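Progress report to Brinden, second period
Project: Good practice rules for two-arm garment handling
Prepared by the Urken project team

In this period we finished the second draft of the practice rules. It has 14 rules, of which 11 are now agreed with our partner Biltau. The three open ones concern stopping distance, cable routing and who may enter the cell during a run.

Rule 4 was rewritten in December. It says that a garment must be put down unfolded and unsorted before each trial, and that both grippers wait open at the front of the table. 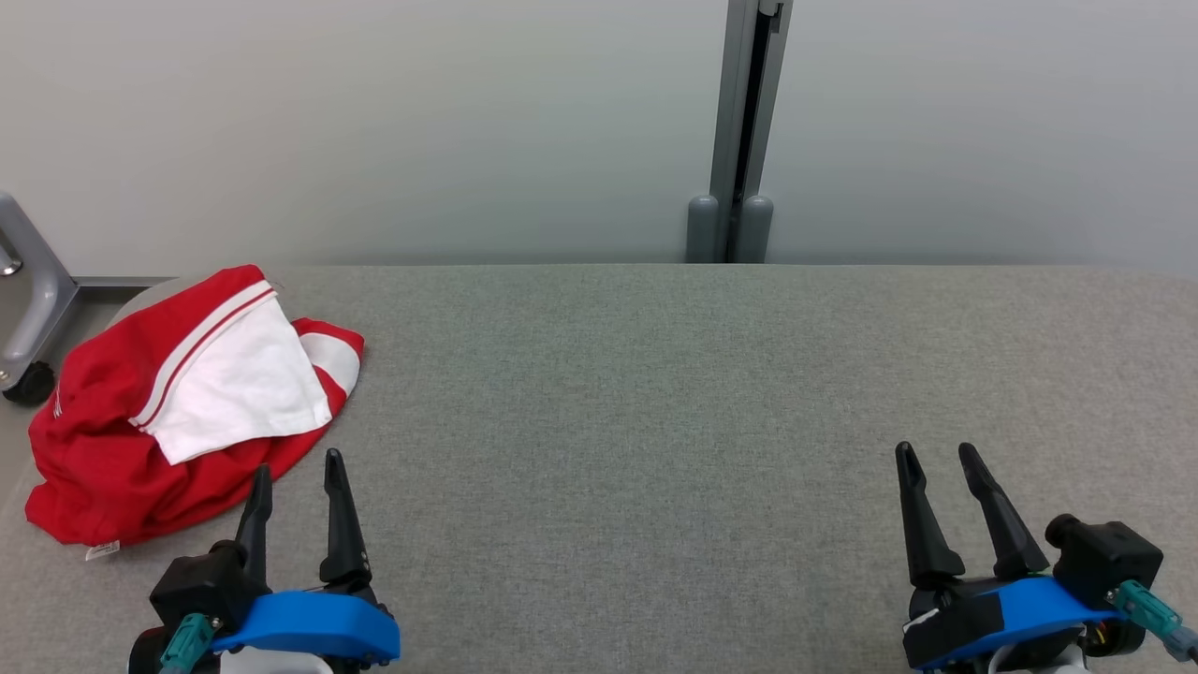 Figure 1. Red and white garment at the left of the table, both grippers open.

We have recorded 746 trials against a target of 600. The extra trials were needed after De Luca asked for more sportswear - our first set was mostly towels. This did not change the budget.

Rule 9 covers finished pieces. They should stay flat in a far corner, away from the piece which is handled next. Operators found the first wording unclear, so we shortened it.

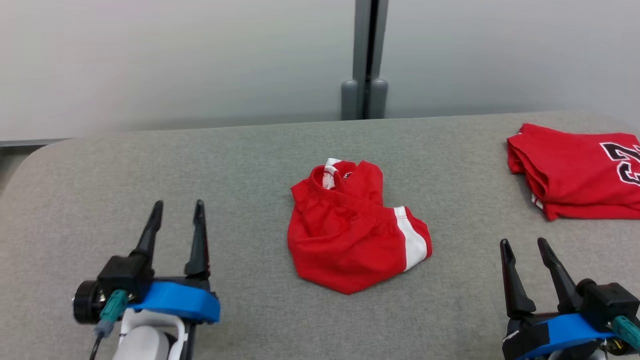
Figure 2. Folded jersey at the upper right, crumpled red garment in the centre.

For the next period we plan to close the three open rules and send the draft to De Luca for review. We ask Brinden to confirm if the final text should also be delivered in French.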